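Equipment Planning for a Two-Arm Tabletop Cell
Term project report, final version
Author: Afroza Kumarasinghe

1. What we were asked to do

The department wants a robot workstation for the second-year lab, and our brief was to recommend what to buy. The first proposal, written before our group took over, asked for two arms, two grippers, a table, and a "full software package" from Stundico. It had a total at the bottom and very little above it. My job was the budget and the buying plan, and I started from the view that we should be able to say what each line is for. Several lines did not survive that.

2. Simulate first, then spend

The strongest argument for waiting is that most of what students will do in the first term can be done in simulation. Before asking for money we built a virtual table with two arms over it and put ordinary clutter on top: a book with a cup resting on it, a bottle, a trophy, a potted plant, a tissue box. The task was to plan a pick of the cup without disturbing its neighbors.

Setting this up took us 10 lab sessions, most of them spent on lighting and object files. That labor never appears in a quote. Stundico's sales sheet says a new user can be "productive in an afternoon," and I would like to meet that user.
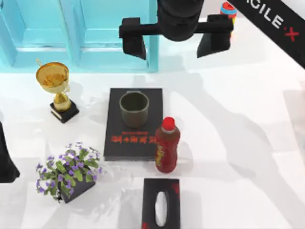 The cost of this stage was close to nothing in cash, as we used machines the lab already owns. It did change the shopping list, though. The original proposal had a set of narrow fingertips from Preltotow as a required item. I moved it to optional. A wide opening matters more for cups and bottles than a fine tip does, and the stock fingers that come with most arms deserve a trial before we pay extra for others.

3. Do we need the second arm?

I am still not convinced. Every exercise in the current lab manual can be done with one arm. The case for two rests on handovers and on holding one thing while moving another, and both are planned for a course that has not been approved yet. Two arms also means two controllers, two service plans, and a bigger table.

Thongdee offered us a lower price per arm if we order both at once. The discount is real, but it expires in March, before the course decision. My recommendation is to buy one arm and mount it on a table with bolt holes for two. If the course goes ahead, we lose the discount and keep our options.

4. Where the money goes

I split the budget into shares, since the prices we were quoted came with conditions and will change.

Arm, gripper and controller: 57 percent
Table, guarding, power and computer: 40 percent
Test objects and spare fingers: the rest

The second line surprised the group. The first proposal gave the table almost no money and did not mention guarding at all. The Drarkorside building needs a separate power circuit for anything that moves near students, and that work has to be booked through facilities. It is dull, and it will hold up the project longer than any arm delivery.

The last line is small on purpose. Test objects can come from home or a discount store. I turned down a boxed "benchmark set" for this reason – we would be paying for the box.

5. What simulation cannot tell us

I don't want to oversell our own work either. A virtual bottle weighs whatever we type in. Friction was a guess. We have no evidence yet on finger wear, cable snags, or how often a real gripper drops a smooth cup, so the spares figure is the weakest number in this report. I would treat any claim of a "sim-tested" purchase with the same doubt, ours included.

6. Recommendation

Approve one arm, the full-size table and the circuit work now. Ask Thongdee in writing for a loan unit before signing. Leave the software package out until Stundico can show which parts of it the free tools do not cover. Look at the second arm again once the new course has a decision and a teacher.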